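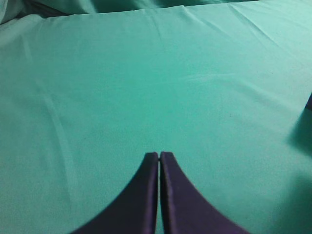 A length of teal-green cloth, mostly flat, with a few soft creases and a bunched fold at the top.

Every summer I make the same promise, that this will be the year I finally deal with the linen closet, and every summer the closet wins. It's the narrow one at the top of the stairs, with the door that sticks in humid weather, and by the middle of June it had reached the point where taking out a pillowcase meant catching two bath towels and a beach blanket on the way down. So one evening I carried the whole lot to the dining table, put a pot of coffee on, and started at the bottom of the pile.

I should say that I love plain cloth. Other people come home from a trip with magnets or little spoons, and I come home with a yard or two of something I have no plan for. My favorite hunting ground is Usmani, a fabric shop in the old part of Hornen, where the bolts stand on end along both walls and the remnants are heaped in bins by the door (get there early, because the good greens go fast!). I've rarely left with just one piece, and I've never paid more than 20 dollars for any of them.

Green is my weakness, and especially the soft kind that can't decide whether it would rather be blue. Aqua, mint, teal, whatever you like to call it — put it under a white plate and supper looks cooler on a hot night. It changes with the light, too, going pale near a window and deepening where the sun doesn't quite reach, and I'll admit I have stood there moving a cloth from one end of the table to the other just to watch it.

The trouble is creases. A patterned tablecloth will forgive you for stuffing it in a drawer, but a solid color shows every fold you ever gave it. My grandmother rolled hers around cardboard tubes, and I've gone back to her way of doing things. Iron the cloth while it's still a little damp, work from the middle toward the hems, let it cool flat, and then roll it up loosely with the right side in. If one stubborn line stays put, a spray of water and the flat of your hand will usually soften it enough for company.

I found my tubes at Nenusura, the paper goods place on the road to Hirik, where they keep a barrel of them behind the counter and charge next to nothing. They fit the closet crosswise as if the shelves had been built for them. The towels went down below, the beach blanket moved to the trunk of the car, and there is now a whole shelf with nothing on it, which I am already thinking of filling the next time I'm in Hornen.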